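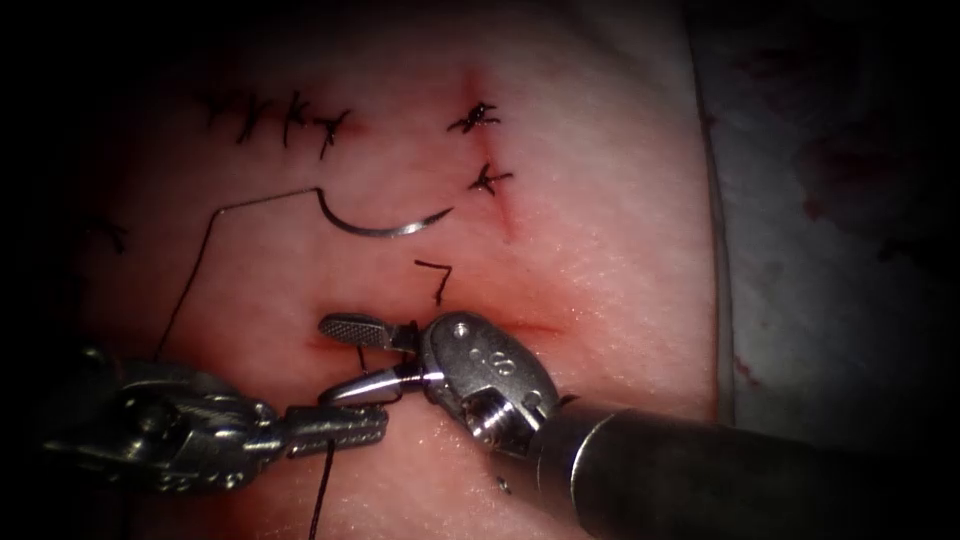
January 2026, Curkwood. I'm Anselmo Miranda, and I'm so happy to say the Drulow suture practice kit is finally on sale! We built it for people learning to stitch with robotic instruments: a skin-like pad, needles, black thread and 93 short lessons (start with the knots, please). Each pad takes up to 2000 stitches. Teaching hospitals can order now, five pads to a box, and the bigger Sollau set follows in July. Questions? Write to me at the Stubbs office.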